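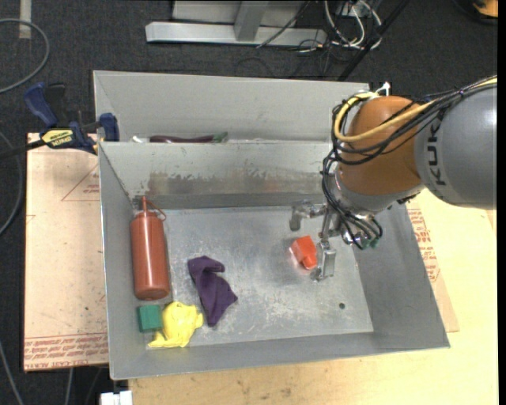
Section 4. Planning and Budgeting for Your Picking Cell

Before you order anything from the Bratano list, please sit down with a cup of coffee and the planning sheet at the back of this manual. We know how tempting it is to choose the arm first (we did the same at Jilholm!), but the arm is only one line on the sheet, and the small lines add up faster than you'd think.

1. Gather the items you want picked. Mix them on purpose: something soft like a cloth, something round and slippery like a squeeze bottle, and a few small blocks. Send the list to your gripper supplier before you ask for a price.

2. Choose your bins. Plain metal bins take plenty of scuffing and keep on working, but a shiny floor throws reflections, so set aside money for a lighting test.

3. Plan how the bins will be held. A bar clamp where two bins meet is a perfectly good start, and a plywood top is fine while you are still moving things about. Leave the welded table for the second year's budget.

4. Price the cables and fittings as their own line. Allow enough slack for the wrist to turn fully — a cable set that is too short will have to be bought twice.

5. Add 76 hours of staff time for set-up and first trials. Griet Aerts, who keeps the planning sheet up to date, asks that you enter these hours even if your own people do the work.

6. Set aside 1000 euros for spare gripper parts. Fingers that reach down to a metal floor will touch it sooner or later.

Note: Quotes from Postma are good until the end of May. Delivery to Skosilport is charged separately and goes on line 9 of the sheet.

Caution: Do not place the arm order until the floor loading and the power supply have been checked in writing. Changing the mounting position afterward means a new quote — and usually a new delivery date as well.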